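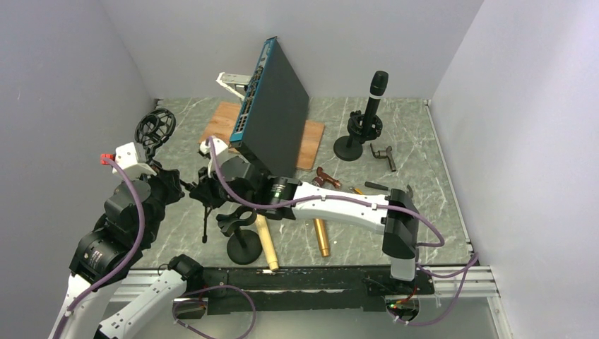

Switch on its side with the board behind it, microphone in the round shock mount, hammer-ish thing with the reddish-brown head down front.

February 18, 2023
Bench notes, Cudby clear-out, continued

Picked up where the last entry stops. The Cudby boxes are now all open and I am having a great time with them. Half network gear, half sound gear, and then a layer of hand tools and wood that must have been swept in on top when the shelves came down. I'd been dreading it and it's the best box sorting I've done in ages.

Switch first. It's the big one in the lot, rack style, dark gray casing with blue at the port end. Stood it up on edge on the marble-pattern top to get at it and I like it that way, you can look straight down the rows of ports. Blew them out with the small bulb, then a dry brush. No power test yet, the right cord is still missing. There's a little bracket at the corner. I want to know if it lines up with the rack at Sitompul before anybody takes it off, so please leave it on!

If it does fit, it goes to Sitompul as the spare. If it doesn't, we keep it for practice wiring.

Microphones. The handheld with the round dark head sits in the shock mount for now, a bit tilted. Probably not the mount it was sold with, but the grip is decent and it lets me get around the grille with a brush. Light band under the head cleaned up with a damp cloth and nothing else. I tried a corner of 3000 grit on a scrap grille first to see what it would do to black paint. It polishes it. Looks nice for a second and then you see the shiny patch from across the room, so no abrasives on any of the sound stuff.

The round black base is nice and low. I'd like to see it with the thin rod and the mount together before deciding which stand is whose. There are four threads in the thread drawer that could be right and I've tried two. Label the adapters when you find the one that goes! Last time we did the Wodel stands we lost a whole afternoon to that.

Small dark clamp part, origin unknown. Could belong to a stand, could be off a bench tool. It's in the tray marked ASK.

Hand tools. My favorite is the one with the golden-brown handle. I keep writing "hammer" and then "mallet" and then crossing both out. Weighed it on the parts scale: 455 g all in. Handle is sound, no wiggle at the head when I knock it against my palm. A wipe of oil on the handle and it can go straight on the wall. The pale rod with the rounded narrow end is a mystery and a pleasant one – dowel? handle without a tool? It feels good in the hand. Not throwing it out.
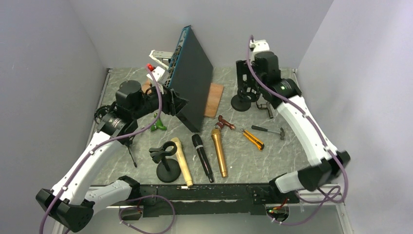
Reddish-brown board to the right of the switch, bright green plastic piece at its foot, white slotted bracket behind.

Wood. The orangey board is prettier than it has any right to be. I set it flat, stood it, moved it from one side of the switch to the other, mostly to look at the color. No idea what species, and I'm not going to guess in ink. Would make a lovely base for the microphone stand if we ever want one for the front desk. Sketch on the back of this page, needs one hole and some felt. Want to round the corners a little too, but only a little.

White bracket with the slots: I thought Skokusico shelf hardware at first glance. Checked against the Skokusico sheet in the binder and the slot spacing is off, so, something else. The slots are useful anyway, there's a lot of adjustment there. Try it as a cable hanger on the end wall before it gets filed under shelves.

Green plastic thing with the lobes. Clamp? Toy? Very green. I opened two catalogs looking for it and found a different clamp I now want to order. Goes in ASK as well. If you know what it is, write it here:

Shelf plan so far
Network: second shelf down, left. Switch lies flat once it's back on the shelf, nothing stacked on it.
Sound: top shelf, grilles covered. Stand bases at the bottom, they're heavy.
Hand tools: wall, except the rod, which has no hook yet.
Wood: rack by the door, boards on edge.
Mystery parts: ASK tray.

To do
Find cord for the switch, check the gray crate first
Rack width at Sitompul, measure front to back too
Other two threads
Oil the handle, let it sit overnight
Felt for the stand base
More of the small brushes, we're down to four and one of those is bald

Wodel box is next and it's taped shut on all sides. Bring the good knife.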